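Sprechernotizen: Warum wir nichts wiederfinden - über das Sortieren, Ablegen und Wegwerfen im Büroalltag

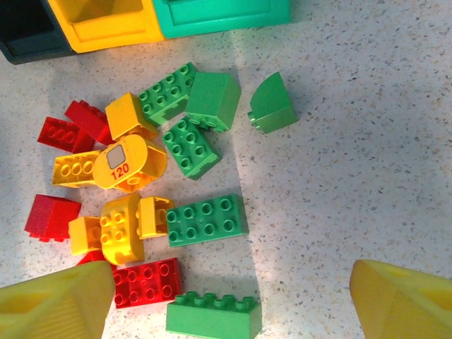

Guten Abend erst mal, schön, dass ihr da seid! Ich fang gleich mit einem Geständnis an: Ich habe 919 ungelesene Mails im Postfach, und ich halte heute einen Vortrag über Ordnung. (Kurz warten, meistens lacht jemand.) Ich bin also kein aufgeräumter Mensch, ich bin jemand, der sich seit Jahren darüber ärgert, dass er Sachen sucht, und irgendwann angefangen hat, sich dafür zu interessieren, wie andere das machen. Beim Sortieren gibt es nämlich eine Sorte Aufgabe, die kann jedes Kind: rote, gelbe und grüne Steine auf einem Haufen, drei große Behälter daneben, und dann los. Wobei - guckt mal genau hin, die Behälter sind dunkelblau, gelb und türkisgrün. Wohin kommt jetzt Rot? Da muss sich einer was ausdenken, und der Nächste muss es wissen. Und schon sind wir mitten in der Ablage von Imard.

Imard, für die, die es nicht kennen: kleines Planungsbüro, da habe ich lange gearbeitet. Wir hatten ein gemeinsames Laufwerk, und auf der obersten Ebene lagen 70 Ordner. Einer hieß "Neu", einer hieß "Neu 2", einer hieß "Bitte nicht löschen". Was in "Bitte nicht löschen" drin war, wusste keiner mehr, und gelöscht hat ihn natürlich auch keiner. (Hier fragen: Wer hat so einen Ordner? Hände hoch. Nicht zu lange warten, sonst wird es zäh.)

Angebote lagen bei uns unter dem Kundennamen. Außer die von Kerslake, die lagen unter "Angebote", die Kollegin vor mir hatte das so angefangen. Rechnungen lagen nach Jahr, Protokolle nach Projekt, Fotos nach Laune. Jede einzelne Entscheidung war irgendwann mal vernünftig gewesen, das muss man fairerweise sagen! Nur hat sie jedes Mal ein anderer getroffen, an einem anderen Nachmittag, mit einem anderen Problem im Kopf.

Nächste Folie, Überschrift "Wonach suche ich eigentlich?"

Jetzt kommt der Teil, der mir am liebsten ist. Svend Bjarnason hat damals bei uns das Archiv übernommen, und er hat am Anfang überhaupt nichts aufgeräumt. Drei Wochen lang ist er mit einem Block herumgegangen und hat aufgeschrieben, was die Leute laut sagen, wenn sie etwas suchen. Also wortwörtlich. "Wo ist denn der Plan mit der krummen Treppe?" - "Das war doch das mit dem schwierigen Bauherrn." - "Das haben wir im Dezember gemacht, kurz vor der Feier." Kein Mensch hat je gesagt: Ich suche ein Dokument der Kategorie Entwurfsplanung, Fassung C. So hießen unsere Ordner aber.

(Langsam sprechen, das ist der Kern vom Ganzen.) Wir legen nach der Sache ab und suchen nach der Erinnerung. Svend hat dann jedem Projekt eine einzige Textzeile gegeben, oben im Ordner, da stand alles drin, was die Leute so sagen. Krumme Treppe, Dezember, schwieriger Bauherr (na gut, den hat er etwas höflicher formuliert). Und dann konnte man das mit der ganz normalen Suche finden. Ich war ehrlich gesagt ein bisschen beleidigt, ich hatte vorher ein wunderschönes Nummernsystem gebaut, mit Punkten und Unterpunkten, und das hat außer mir genau keiner benutzt.

Nächste Folie, die mit der Tabelle von Loselar. Falls sie klein ist: nicht vorlesen, nur erzählen.

Bei Loselar habe ich dann das Gegenteil erlebt. Eine Werkstatt, sehr ordentliche Leute, alles beschriftet, sogar die Schublade mit den Etiketten hatte ein Etikett. Die hatten 600 Schlagwörter für ihre Unterlagen. Wer ein Blatt ablegen wollte, musste erst die Schlagwortliste lesen, und die war länger als das Blatt. Was macht man da? Man nimmt "Sonstiges". Mache ich auch! Im Ordner "Sonstiges" lag am Ende alles, was in den letzten Monaten wichtig gewesen war, und in den schön benannten Fächern lag das alte Zeug.

Seitdem habe ich eine Faustregel: Ich schaue mir bei jedem System zuerst "Sonstiges" an. Wenn da viel drin ist, liegt es selten an der Faulheit der Leute. Meistens fehlt ein Fach, das sie jeden Tag bräuchten, und dafür gibt es zehn, die einmal im Jahr jemand aufmacht.

(Wasser trinken. Auf die Uhr schauen, wenn es hier schon nach halb acht ist, den Keller weglassen.)

Der Keller von Unden! Den muss ich eigentlich erzählen. Unden war ein Verlag, den habe ich beim Umzug begleitet, und da standen unten Kisten, auf denen stand nur "Flur". Gemeint war der Flur in der alten Wohnung, in der der Verlag mal angefangen hatte. Die Kisten waren zweimal mit umgezogen und hießen immer noch Flur. Drin waren Briefe, Druckfahnen, ein Bügeleisen und ein Ordner mit Verträgen, den man oben seit Jahren vermisst hatte. Ich will damit auf etwas ganz Praktisches hinaus: Schreibt auf eine Kiste, was drin ist. Wo sie mal gestanden hat, hilft beim Suchen kein Stück.

Letzte Folie, "Was ihr morgen machen könnt".

Bitte baut morgen kein neues System. Nehmt den einen Ordner, in dem ihr am häufigsten sucht, und schreibt eine Zeile dazu, so wie ihr einem Kollegen am Telefon davon erzählen würdet. Danach schaut in euer "Sonstiges" und gebt der größten Gruppe darin einen eigenen Namen. Mehr würde ich an einem Tag gar nicht anfangen, sonst sitzt man um Mitternacht vor halb leeren Ordnern und hat schlechte Laune (ich spreche aus Erfahrung).

Zum Wegwerfen kommt bestimmt eine Frage, dazu habe ich keine Folie. Falls jemand nach Aufbewahrungsfristen fragt: an die Steuerberatung verweisen, da will ich nichts Falsches sagen. Und falls jemand nach meinen Mails fragt - ja, die sind immer noch ungelesen.

Danke sagen, Licht an, Fragerunde. Die Zettel mit den Suchsätzen liegen hinten am Tisch, bitte einen mitnehmen und ausfüllen.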